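Tasach Robotics Short Course
Session 6 handout: When the wrist camera sees nothing
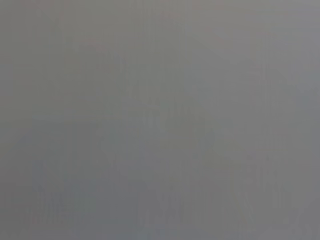

Welcome back! Last session ended with a promise that we would spend a whole afternoon on one failure, and I have been looking forward to it since June. Blank-view faults are my favorite kind to teach, as they pull together almost everything we have covered so far: optics, timing, force limits, and what a program should do when it has no idea where it is.

Bring your notes from Session 4 (approach and retract moves). You will need the part on guarded motion.

1. What a blank view is

A blank view is a wrist camera image with no usable features in it. The picture arrives on time, it has the right size, the driver reports no error, and there is nothing in it to hold on to. Flat gray is the classic version. A little drift in tone from one area to another, some blocky compression patterns, no edges you could trust.

Please notice how different this is from a lost camera. A lost camera is easy! The stream stops, the timeout fires, the arm halts. With a blank view every health check you wrote in Session 2 stays green.

Things that can produce one:

Lens too close to a smooth surface, well inside its focus distance
Film, grease or condensation on the cover window
Focus ring worked loose
Exposure stuck at a bad value after a light change
A bag or sheet of packing draped over the wrist

From a single image you usually can't tell these apart. Too close to a smooth gray panel and a fogged window can look nearly the same. Write "cause unknown" in your log until you have a second piece of evidence, such as joint positions or a look at the lens itself.

2. The Pornmont cell

Our case is a bin-to-tray cell at the Pornmont site. The arm ran the Jukum motion package with a matcher trained on the parts in the bin. One shift ran 305 pick cycles. In 296 of them the arm found its part and placed it with no trouble. The other nine ended with the arm pressing on something it should not have touched, and on 2 of those the force limit tripped hard enough to need a manual reset.

Nine bad cycles doesn't sound like much. Look at what happened inside them, though, because this is the good part.

The arm came down over the bin and took its picture. The picture was blank. The matcher, asked for the best match, gave the best match, with a very low score. The program never read the score. It took the position, added the approach offset, and moved. Whatever was under the gripper got pushed.

So there are two faults stacked on top of each other. Something made the view blank, and then the software treated a blank view as an answer. Fixing the first one brings the rate down. Fixing the second one makes the cell safe. Do the second one first.

3. Catching it in software

You need a cheap test that runs before the matcher. Three candidates, all of which you can write in an evening:

Contrast spread. Take the gap between the dark and light ends of the histogram, ignoring the extreme few pixels. A blank view has a very narrow spread.

Edge energy. Run a simple gradient filter and add up the result. Blur kills this number beautifully. Be careful with compression, though. Blocky patterns and faint stripes produce small gradients of their own, so a blank view will not score zero. Set your threshold from recorded blank images, never from a made-up flat gray one. I lost a weekend to this.

Match score floor. Read the score! Reject anything below it.

Use at least 2 of these together. Contrast spread alone misses a badly blurred view with one dark corner, and edge energy alone can be fooled by noise in low light.

4. What the arm should do next

This is where groups tend to argue, which I love. The Venter controller in our lab allows the following sequence, and it is the one I want in your lab report:

a. Stop. No further motion toward the work.
b. Check joint positions and wrist force. If force is above the resting value, assume contact and go to step e.
c. Retract slowly along the path the arm came in on, with guarded motion active.
d. Take a new image and run the tests again. If it passes, carry on from the search position.
e. If it fails again, or if there was contact, hold position and call a person.

Do not swing sideways to "get a better look." The arm has no view, and the path behind it is the only space it has recently traveled through. Even that may have changed, so keep the speed low.

Step e means the arm may still be powered and pressed against something. Before anyone reaches in, use the cell's lockout procedure and think about stored energy: a gripper under air pressure, a bent part, an arm that may sag when the brakes release. A held arm is not a safe arm to put your hand under.

5. Lab work

Work in pairs at the Venter bench. Keep the speed cap on the whole time.

Record a set of normal images at the search height. Then record a set of blank ones in at least two different ways (closing in on the gray test panel is one, tracing film over the window is another). Plot contrast spread against edge energy for both sets and draw your threshold. The first time those two clouds separate on your screen is a great moment!

Then break it on purpose. Find a view that passes your tests and is still useless for picking. Every group so far has found one, and I want yours in the report along with the numbers.

Reports are due before Session 7. Next time: force sensing, and what a wrist can learn with the camera switched off. Read the Jukum manual section on bias and drift before you come.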